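Treloar Youth Track Club, shoe and spike lending program
Progress report to the Pedmont Fund
January 18, 2021

Hi Santosh,

You asked for something less stiff than the last report, so I'm just going to write this the way I'd tell it to you over the phone. The short version is that the lending closet is up and running, we're on budget except for one thing, and I need a decision from you on the throws shoes before we order anything else.

When we applied, the plan was to get 300 kids into proper event shoes by the end of the outdoor season. We were going to launch at the indoor meets, and of course most of those got cancelled, so we moved the whole thing to curbside pickup out of the equipment shed at Tarley Field. Parents fill out the form, we pull the size, and they drive up on their assigned afternoon. I was nervous about it! But it has been smoother than the old way, where forty kids tried on the same pair and we lost track of who walked off with what.

We took delivery of the first big order in December. Most of it was middle distance and all-purpose spikes, because that's what beginners need. A kid who's twelve doesn't know yet if she's a hurdler or a miler, and I'd much rather hand her one shoe that can do a bit of everything and let her find out. Sprint spikes came in the same order, and those are sitting on the shelf until the coaches sign off on who's ready for a stiff plate. We had some sore calves last year from kids going straight into the most aggressive shoe they could find, and I don't want to repeat that.

Sizing has been the headache. The samples we tried from Tustovau ran true, and then the actual shipment ran small, and not by a little. Eight pairs came back in the first round of pickups. Tustovau was good about it and swapped them without charging us shipping, but we lost time on every one of those, and a couple of the kids trained in their regular sneakers in the meantime. I've added a line to the form asking parents to trace the kid's foot on paper and write down the length. Not very high-tech, but the returns have pretty much dried up.

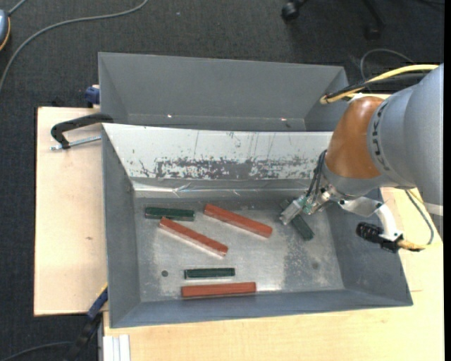

Pins were the other thing I underestimated. Our home track only allows quarter-inch pyramids, and the shoes show up with whatever the factory felt like putting in the bag. So every pair gets checked and re-pinned before it goes out, and the threads get a dab of grease so the pins will come out again in the spring. Cletus Quintanilla has taken that on, and he's fast — I did one pair in the time he did four, and mine had a crooked pin. We also put a spike wrench in each bag now, with a half-page note on how to use it. Please don't laugh at my drawing if you see one.

On cleaning: shoes that come back get wiped down, the insoles come out and get replaced, and the pair rests on the rack for a week before it goes to anyone else. Insoles weren't in the original budget. They're cheap one at a time and not so cheap when you buy a case, and that's the one line where we've gone over. I covered it from the money we had set aside for travel to away meets, since we aren't going to any. I should have asked you before I moved it, and I'm asking now. If you'd like it put back where it was, tell me and I'll find it somewhere else.

The families seem happy. I've had a lot of nice notes, and one very long voicemail from a grandfather who wanted to tell me about the shoes he ran in. The coaches say the kids look more confident on the curve, which I believe, although I'd want to see some actual times before I put that in front of your board. We haven't had a timed session since fall and I'm not going to pretend otherwise.

So here's what I need from you. There are 3 open items.

First, the throws shoes. We budgeted for shot and discus shoes as one style, and the coaches want two, with a smoother sole for the kids who are learning to spin. It would mean fewer pairs overall for the same money. I lean toward yes, but it changes what we promised, so it's your call.

Second, the travel money, as above.

Third, the date for the next payment. The agreement says it comes after the first outdoor meet, and I don't know when that will be. If we could tie it to the second round of pickups, I could place the spring order in time to get the small sizes. The small sizes always go first, and Tustovau won't hold them without a deposit.

I still think the 300 is reachable. It depends a lot on whether the middle schools open their season, and on that I know as much as you do. If they don't, I'd like to keep lending anyway, straight to families, and run some small group sessions on the back straight so the shoes get used.

Receipts are in the shared folder, sorted by month. The one from the hardware store with the coffee stain is for shelf brackets and grease. Call me any afternoon except pickup days, when I'm out in the parking lot with a clipboard and can't hear a thing.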